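The **overhand knot** is one of the oldest and simplest knots in the world, and it sits quietly inside a remarkable number of others. It is made by forming a loop and passing one end of the cord through it. Most people learn it as small children, well before they can tie their shoes, and most go on using it for the rest of their lives without ever hearing its name.

## Structure

In its plainest form the overhand knot has three crossings. That makes it the smallest true knot there is -- anything with fewer crossings can be shaken out into a plain line. Join the two ends together and you have what mathematicians call the trefoil, the starting point for a whole branch of their subject!

The knot comes in two forms, left-handed and right-handed, which are mirror images of each other. No amount of turning or pulling will change one into the other. The difference seldom matters in daily use, but it matters a great deal when two overhand knots are tied one on top of the other. Two of opposite hands give a reef knot, which lies flat and neat. Two of the same hand give a granny knot, which sits crooked and is apt to slip or jam.

## Uses

The overhand knot is first of all a stopper. It keeps a thread from pulling through cloth, a drawstring from vanishing into its hem and the end of a cut rope from fraying. Bakers tie dough in it, and pretzels and knotted rolls are both close relations.

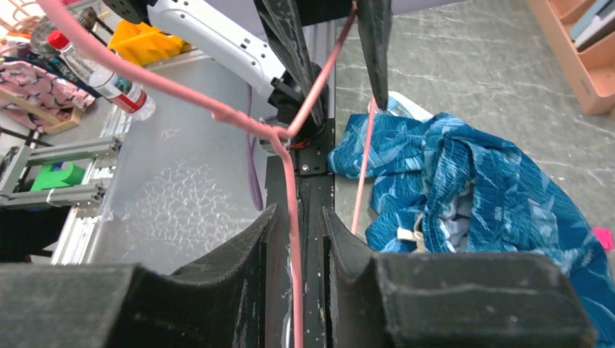 Hedvig Tangen calls it "the knot I would keep if I had to give up all the others", and complains in the same breath that it is a misery to undo once it has been pulled tight in thin line. The second point is widely shared. An overhand knot under load bites down on itself, and in fine thread it is often quicker to cut it off than to pick it open. It also weakens the rope, as the sharp bend puts extra strain on the fibres just where they enter the knot.

Sailors have long preferred the figure-eight as a stopper for this reason. It is bulkier, needs only one more half turn and comes undone far more kindly.

## Family

A delightful number of knots grow out of this one:

- The **double overhand** takes an extra turn through the loop and makes a fatter stopper.
- The **overhand loop** is tied with the cord doubled, giving a fixed loop that is strong but hard to untie.
- The **slipped overhand** leaves a bight in place of the end, so that a single tug frees it.
- The **fisherman's knot** joins two lines with a pair of overhands, each tied round the other line.

The bow on a shoe belongs here too. It begins with an overhand and finishes with a slipped one -- a reef knot in its party clothes.

## In craft and teaching

Pornthip Boonyarit's handbook *The Bretside Book of Cords* gives its whole first chapter to the overhand, with 21 variations drawn in ink. Her wall hanging *Sallance* uses 227 of them and no other knot, all tied with the same hand, so that the finished cords lean gently to one side.

Beginners usually do best with thick, soft rope, where the path of the cord is easy to follow. Stiff line springs open before the knot is set, and slippery line may need a double overhand to hold.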